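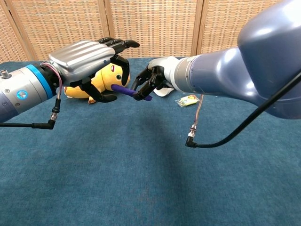
Monthly upkeep on the two-arm bench cell, the one we call Stamis. Sorry for the rush job on this page, Wenche wants it up before the November shutdown and I've got a grease gun in the other hand. Mostly it's cables and fingers this time round. The blue band near the left wrist is our reference for checking the cable: arm out level, then look at how the loop hangs off below it. Should be a soft curve into the right-angle plug. If it's pulled tight, back off the clamp and start over. Same idea on the other side, where the thick black one sweeps away from its connector. Don't zip-tie that one. Younes did in the spring and we replaced a plug.

Bit of background for anyone new. Cell runs two shifts, mostly handling trials with soft and awkward stuff. Fingers cop most of the wear. Arms are pretty happy if you keep grit out of the joints, and the felt sheds a fair bit, so vacuum first, grease second. Learnt that the hard way.

Order we do it in:
Power down, wait 2 minutes, tag the switch.
Vacuum the table, then the floor under it.
Wipe finger pads, dry cloth only.
Wrist screws, 4 a side. Snug, not gorilla tight.
Cables last, with the power back on and the arms in slow mode.

Manon McKinnon has the torque driver at the moment. If it's not in the grey drawer ask her.

Pinch check comes at the end. Something thin goes between the fingertips and both hands have to hold steady with no creep. We log anything that drifts on the Pomer sheet, line 41 down. Please write neatly, Adel can't read half of them and niether can I.

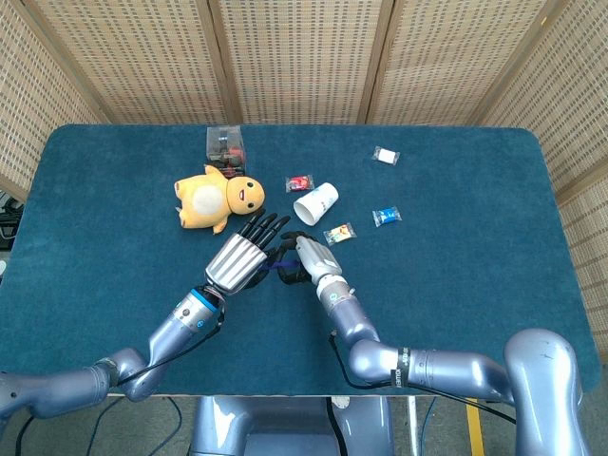 How often do the finger pads need replacing?
Every 20 shifts or so if the cell's busy, sooner if they've gone shiny. Swap the full set on a hand together, mixed pads grip unevenly and you'll be chasing it all arvo.

Two hands close together, right fingers curled in, left ones out. Good position for looking over both wrists without walking the arms back to home.

Still to do: new clamp for the left cable (Honeo say it's on the way), relabel the spare plugs, find whoever took the good torch. Orvokki is on the next round so leave notes for her on the clipboard, not on the bench.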